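Melura soft knit in Cocco Gray-Blue

I get asked about this one more than anything else in the shop, so it finally gets its own page! Melura is the knit I reach for when I want something soft that still has a bit of body (lounge tops, baby blankets, a big floppy scarf, you name it). I bring it in from Nalel and keep it on the shelf by the cutting table.
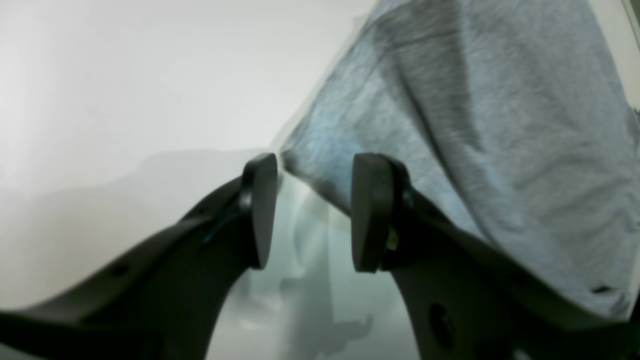
Melura in Cocco Gray-Blue, hanging in soft folds.

The color is a funny one. It goes pale gray in bright light and cooler and bluer down in the creases, so please order a swatch first if you're matching it to something you already own. Swatches are $4 and I take that off your first order.
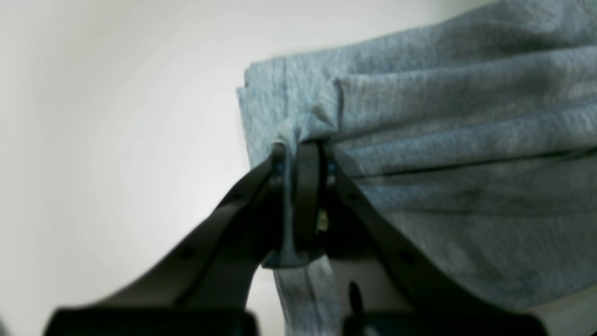 I wash mine on cold and hang it over the shower rail, and I always prewash before cutting. Use a ballpoint needle and a long stitch, and go easy on the iron!

Item no. 1703, sold by the yard, cut in one piece. There are 652 yards left of this batch, and the next one comes in November. The Ikia rib cuffs are on their own page.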